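3.2 Gripper Maintenance and Wrist Camera Check

The Deltero cell uses a parallel gripper with two black fingers, each ribbed on its inner face. Before every block of trials the fingers were driven fully open and the wrist camera view was compared with a stored reference. A tip offset of more than 2 mm triggered re-seating of the finger mounts, following the procedure of Kiiskinen (Section 2). 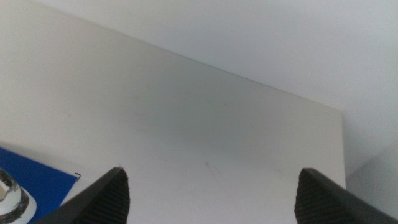

Figure 4. Wrist camera view with the fingers apart, facing an off-white panel.

Pale, matte surfaces gave the edge detector little to work with, and exposure was therefore fixed before the check and left unchanged until the block ended. Finger pads were cleaned with a dry cloth and replaced after 900 grasp cycles. The mount screws were retightened in August, when the cell was moved from Trirelport to Skernport — the camera bracket was not disturbed. Re-seating was needed in 5 blocks. In each case the offset was traced to the left mount, and the stored reference was recorded again before trials resumed.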